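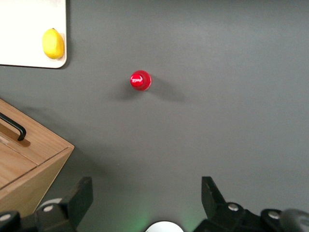

A lemon on a white board.

Yatziri Ayala bought the Ibarra grove in June, when the trees were already past their best and the irrigation line leaked in two places. She had worked as a bookkeeper in Trimarby and had never owned more than a balcony. The grove has 122 lemon trees on a slope above the Brurum road.

"I knew how to read the accounts, and the accounts were bad," she said. "I thought if I could see why they were bad, I could fix it. Some of it I could."

The first thing she changed was the watering. The previous owner ran the line every evening for a short time, and the water never got down to the deeper roots. Ayala switched to long soakings with several dry days between them. The leaves yellowed for a while and she thought she had made a mistake.

"I walked up there at five in the morning with a shovel and dug to see how far down it was wet," she said. "My neighbor saw me and asked if I was burying something."

By the next spring the new growth was coming in dark green. She lost 19 trees that first winter, most of them in the low corner where cold air collects. She has not replanted there. It is grass now, and she parks the trailer on it.

Ayala sells most of her fruit to a packing house called Tridumska, which takes lemons by the crate and pays by grade. Last season she delivered 415 crates. The top grade has to be even in color, with no scars on the skin, and wind causes most of the scarring when the young fruit rubs against the branches.

"The inside is the same," she said. "You cut a scarred one and a perfect one and you can't tell me which is which. But the price is different, so I prune for wind."

She prunes after harvest, taking out the crossed branches first and then anything that hangs low enough to touch the ground. She does it by hand with a folding saw and leaves the cuts unpainted. An older grower down the road paints all of his. They have argued about it more than once.

The fruit that doesn't make grade goes to a stand at the bottom of the drive, in bags, with a metal cash box. People from Trimarby stop on their way home. Some leave notes asking for recipes, and she has started taping one to the post. The most requested is her aunt's salted lemons, which need coarse salt, a clean jar and a month of patience.

Asked whether the grove makes money, she got up and brought back a ledger.

"It made a little last year," she said. "I still do the books for two shops in town. I would like to stop doing one of them."

She is looking at 50 young trees for the upper terrace, if the nursery can hold them until the ground is ready. The leaks in the line are fixed. The pump is next, and she has a man coming to look at it.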